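**June, 10:40 p.m.**

Slept badly again, up at 5. The heat in the upstairs room doesn't leave until morning. Wrote the letter to Seidel about the water meter before breakfast and walked it to the mailbox. They say I owe 500 for the spring quarter. I read the meter twice and it does not agree with them.

Hannelore Teuber called at nine. Her hip is better and she wants to come back to choir. We are short on altos, so I told her yes before asking Volker. He will complain and then go along with it. She is still on the tablets, 3 a day, and can't stand for long, so she'll need a chair at the end of the row.

Lunch was bread, cheese and fruit. I have been trying to eat more of it since the doctor's talk in the spring.
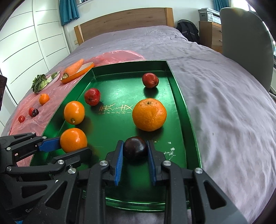

Benedikt drove me to Rinport in the afternoon to look at the secondhand piano. The case is fine, but two of the low keys stick and the man wants 3,000 for it. I offered less -- he said he'd think about it. I don't expect to hear from him. Benedikt thinks I should wait until fall.

Came home by the river road. The bridge is down to one lane and we sat there a long time with the windows open.

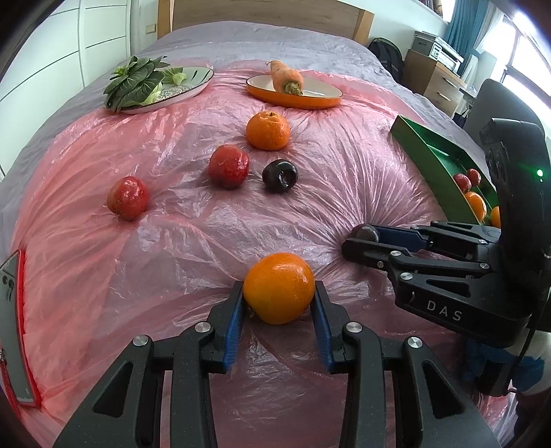 *An orange, and a small dark fruit to the right.*

Practiced the second hymn after supper. The tenor line is still too low for Joscha. Must copy it out a step higher before rehearsal.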